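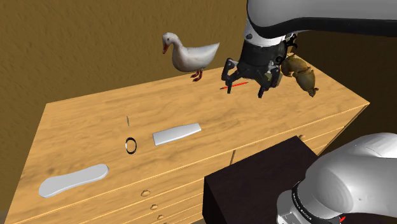

4.2 Simulated end-effector comparison

Last updated: January

The second set of trials was run entirely in simulation. We wanted to compare two end effectors on the same arm, with the same controller and the same camera placement, so that any difference in grasp success could be put down to the hand and the grasp planner that goes with it. The arm model is a Franka Emika arm mounted beside a wooden dresser, with its base raised so that most of the dresser top is within reach. The two end effectors are a black parallel gripper with two fingers and a multi-fingered hand. The hand uses the Vukach grasp sampler, and the parallel gripper uses the antipodal sampler described in Section 3.

Objects were drawn from the Revititz household set. We kept the set mixed on purpose. It includes thin flat items such as a shoe insole and a pen, small upright or ring-shaped items, a tissue box, a wristwatch, and several animal figurines with irregular outlines. A duck figurine is useful because its neck and body offer very different grasp widths and the planner has to choose between them. Flat items are useful for the opposite reason. They leave almost no height for the fingers to close on, and a small error in the estimated table plane is enough to turn a good grasp into a push.

Each end effector was given 200 layouts. A layout is a random placement of 8 objects on the dresser top, settled under gravity before the trial begins. The same random seeds were used for both, so every layout attempted by the parallel gripper was also attempted by the hand. A trial ends when the target object has been lifted clear of the surface and held for 100 control steps, when the arm reports a collision with the furniture, or when the limit of 2000 steps is reached. Only the first kind of ending counts as a success. Objects other than the target may be moved during a trial — we record how far, but do not penalize it.

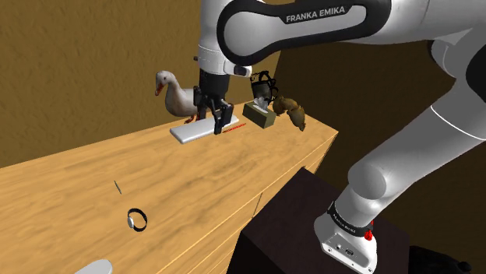

Figure 6. Parallel gripper trial. The gripper holds a flat white object just above the dresser top, with a duck figurine behind it on the left and a tissue box to the right.

Figure 6 shows the kind of case in which the width of the held object matters more than the quality of the grasp itself. The white object extends well past the fingers on one side, and it is close to its neighbors. In crowded layouts the planner treated the held object as part of the gripper from the moment contact was made. An earlier version of the controller did not do this, and it produced a number of lifts in which the grasp held but a neighboring figurine was knocked over. We discarded the results from that version and reran all layouts for both end effectors.

The two end effectors failed in different ways. With the parallel gripper, most failures were on flat targets lying directly on the wood. The fingers came down at the correct position but closed slightly too high, and the object stayed where it was. Lowering the approach height fixed part of this and caused more contacts with the dresser, so the final value is a compromise. It was chosen on a separate group of layouts that does not appear in the results. Rings lying on their side gave little trouble once the sampler was allowed to place one finger inside the opening.

The multi-fingered hand did better on figurines and worse on anything thin. Its fingers need room on all sides of the target, and in tight clusters the planner often returned no valid grasp at all. We count these as failures, in line with the rule used by Geagea, although it could be argued that a refusal is less serious than a collision. Table 4 lists refusals in their own column so that readers can apply either rule. The hand also tended to catch objects in ways the planner had not intended, with the target wedged against the outside of a finger. If the object stayed up for the full hold period, the trial was scored as a success under the criterion above. Joelle Zein reviewed the recordings of all such trials and marked them, and the marked trials are reported separately in the appendix. Leaving them out lowers the score of the hand but does not change the order of the two end effectors on any object class.

Two cameras were used in every trial, both fixed. The planner receives depth from both of them and merges the two clouds before segmentation. When the arm reaches over the dresser, its own links can cover a large share of one view, and the base may block the near corner of the surface as well. For this reason the scene is captured once with the arm retracted, and the planner works from that capture until contact. Updating the cloud during the approach was tried on the Nuston controller and made no clear difference for static layouts, while adding about 8 percent to the planning time. We left it off.

Friction values were the same for both end effectors. This is a simplification, and it probably favors the hand, which relies on several light contacts where the parallel gripper relies on two firm ones. We did not model soft finger pads. Section 4.3 repeats a subset of the layouts with friction lowered in steps and reports the point at which each end effector begins to drop objects during the hold period.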